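Drimthorpe lab sets two gripper types against each other on towel handling

6/30/19

The automation lab at Drimthorpe has finished the first stage of a comparison between two parallel grippers on a two-armed workstation, using household towels as the test material. The lab reports that the choice of fingertip had more effect on the results than the choice of gripper, and that the controller settings mattered more than either.

The grippers under test are the Prurkik, an electric two-finger unit the lab has used for several years on rigid parts, and the Liao, a newer unit with a shorter stroke and a finer force setting. Both were run on the same pair of arms, under the same motion software, with the same set of cloths. Each gripper completed 200 trials.

Towels were picked because they are hard to model and easy to buy. A rigid box has the same shape after every grasp. A towel does not, and its hem, its loop and its care tag all behave differently from the fabric between them. Most published gripper ratings are based on lifting a solid block, and the lab says those ratings gave it little help in predicting how a unit would do with a doubled hem.

Each trial followed a fixed sequence. One arm picks up a corner and lifts. The second arm takes another corner, and the two move apart until the edge between them is held under light tension. The cloth is then lowered and released. A trial was scored as complete if both corners stayed in the fingers from lift to release. Slips, double grasps (where the fingers also caught a second layer or a neighboring cloth) and stops triggered by the force limit were logged separately.
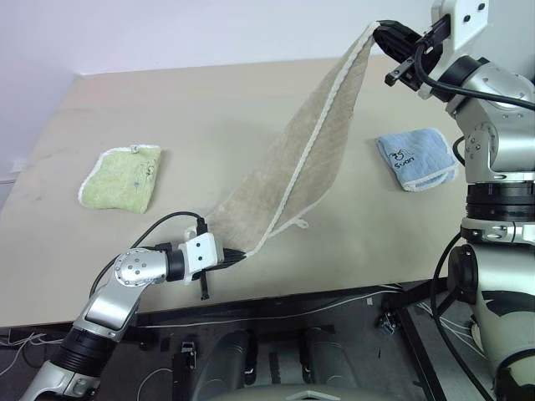

Both arms holding a beige towel above the table, with a green and a blue one lying flat.

With the standard rubber fingertips, the Liao dropped fewer corners than the Prurkik. The gap was widest on thick hems, where the Prurkik tended to close unevenly and let the cloth creep toward the open end of the fingers. On thin, flat-woven cloth the two units could not be told apart.

The result changed when the lab swapped in a second fingertip, a narrow steel plate with a shallow groove cut across it. With this fitted, the Prurkik matched the Liao on hems and had fewer double grasps. The Liao gained little from the change. The lab puts this down to its shorter stroke, which leaves less room to slide a thin plate under an edge before closing.

Neither unit did well with hanging loops. When a loop lay under the corner to be picked, both grippers often closed on the loop alone and lifted the towel from there. The corner detector treats this as a good grasp. The lab has not yet decided whether to handle it in the vision step or with a short test pull after closing.

Controller timing

The second part of the work dealt with the arm controllers. In the original setup, the two arms ran from separate controllers that exchanged position data over the lab network at 50 updates per second. This was enough for handing over rigid parts. With cloth held between the arms, small delays showed up as jerks in the tension, and many of the slips first blamed on the grippers were found to fall within a moment of such a jerk.

Both arms were then moved to a single Arau controller, with the force readings and the position commands handled in one loop. The lab repeated a block of 49 trials that had previously ended in a slip, starting from the same cloth and the same layout as far as these could be restored. Only 5 of the repeats slipped again. The lab cautions that a towel cannot be put back in exactly the same position, and that the block was chosen from failures, so some improvement would be expected in any case. It still regards the controller change as the most useful single step so far – and the cheapest, as the Arau unit was already on the shelf.

Force limits were left alone for the main comparison. In a side test, lowering the limit on the Liao cut the number of emergency stops but raised the number of slips on heavy cloth. Raising it on the Prurkik had no clear effect in either direction.

Cables and wear

The report includes a short section on mounting. The Liao's cable leaves the housing at a sharper angle and needs a longer free loop to let the wrist turn through its full range. On early runs the cable reached its limit before the joint did, and the motion planner had to be given a narrower range until a longer cable was fitted. The trials affected were thrown out and run again.

Rubber fingertips were replaced when the surface turned glossy. Lint was a steady problem with new cloths, and from the second week on all towels were washed before use. The steel plates showed no wear that the lab could measure, though one had to be filed down after it snagged a thread. Fingertips are now wiped at the start of every block.

Next stage

A second stage is planned for September. It will add a full folding task, in which the towel is laid down and folded over once, and will compare two camera positions: one fixed above the table and one looking out from between the arms. The lab expects the lower view to help with corners that hang behind the cloth, and to do worse when a raised towel blocks the table.

Both grippers will be kept for that stage. The Prurkik will run with the grooved steel plates and the Liao with rubber. Trial logs from the first stage, along with drawings of the grooved plate, are available from the Drimthorpe lab on request. The video recordings will be released after the second stage, when the scoring has been checked by a second reader.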